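Grasp state is not a boolean

May 27, 2025

I spent most of the past two weeks removing a single variable from Wurka, our task executive. The variable was called holding. It was set to true when the close command returned and to false when the open command returned, and 532 lines of downstream logic trusted it.

Some background for readers who have not followed the earlier posts. Gravley is the perception stack. It runs on a fixed overhead view and publishes object poses with a class label and a covariance. Wurka consumes those poses, keeps a small world model and asks the planner for motions. Song is the planner. The three talk over a message bus that I will complain about some other time.

The problem shows up with light, deformable objects. A paper cup gives almost no force signal when the fingers meet it, and it gives even less when it slips. Finger position helps only if you know which part of the cup you closed on, and the width at the rim and the width at the base differ by enough to matter. On top of that, the table usually has more than one cup on it, and they are identical. Gravley labels them cup_0 and cup_1 in order of detection, so the labels can swap whenever a detection drops for a cycle.

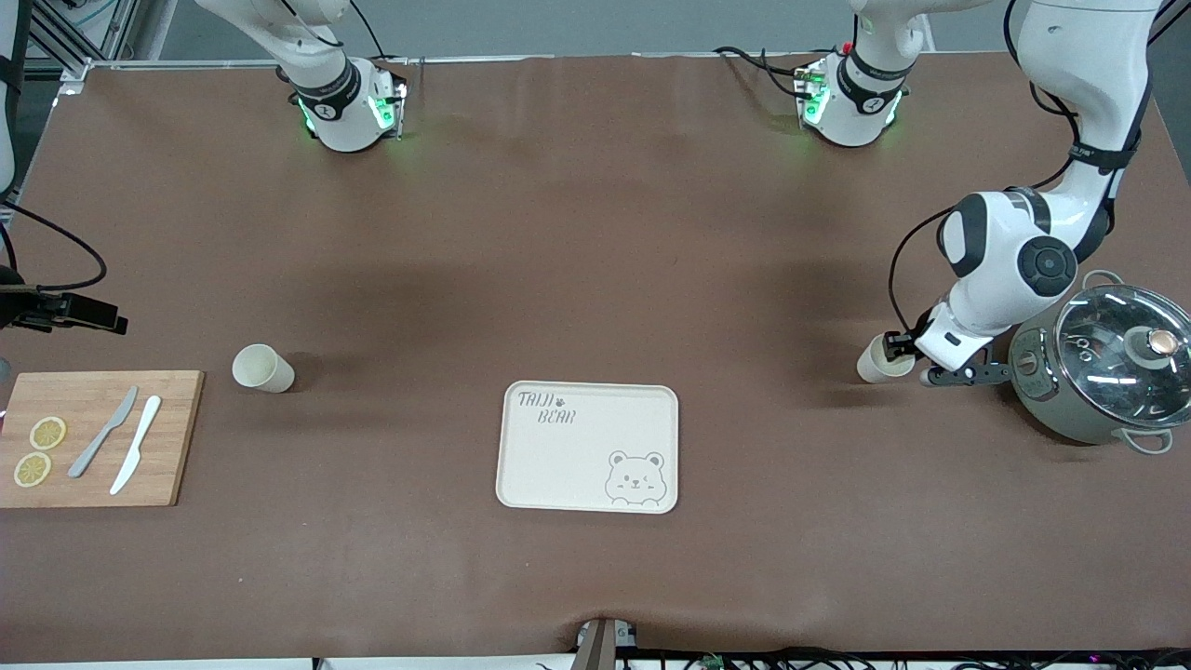

Left arm holding one cup next to the rice cooker, the second cup on its side by the cutting board.

With the old code, a swap in this configuration was enough to break a plan. Wurka believed it was holding cup_0. Gravley reported cup_0 on the table, near the lemon slices. The world model resolved the conflict by taking the most recent message, so the held object moved to the far side of the tray while the arm stayed where it was. Song then planned with an empty gripper and no attached collision geometry. The rice cooker was right there, and a planner that thinks the gripper is empty will happily pass close to it.

The replacement is a belief over three hypotheses per gripper: empty, holding a known track, holding something untracked. Each cycle updates the weights from finger width, motor current and the distance between the tool frame and the nearest cup detection. A track that has been associated with a gripper is predicted forward using the arm kinematics, and the association step runs after that prediction. It should have run in that order from the start. I had it backwards for months.

Orientation was the second annoyance. Both cups can be lying down, and the pose estimator has a preference for upright ones that I traced to the training split. For a cup on its side, the yaw is good and the sign of the long axis is a coin toss. I now keep both signs alive until the planner needs one – the pregrasp is nearly symmetric, so the decision can be put off until late.

I replayed 2638 logged cycles through both versions. The old code produced identity swaps on a held object in 532 of them (yes, the same number as the line count, and I checked twice). The new code produced 3. All of those came from a single recording in which the cup was hidden by the forearm, and the untracked hypothesis won when it should have lost. The fix is probably a visibility term computed from the arm model.

Svyatoslav Kovalchuk reviewed the branch and asked why the update is not a proper filter with a transition model. It could be. The present version is a table of likelihoods and a normalization step, and I can read it in a debugger. If we bring in the Furley grippers in September, the width sensor changes and I will have to refit the table anyway, so I will look at it then.

The branch is merged. The old variable is still in the message definition, marked deprecated, as the logging tool crashes without it.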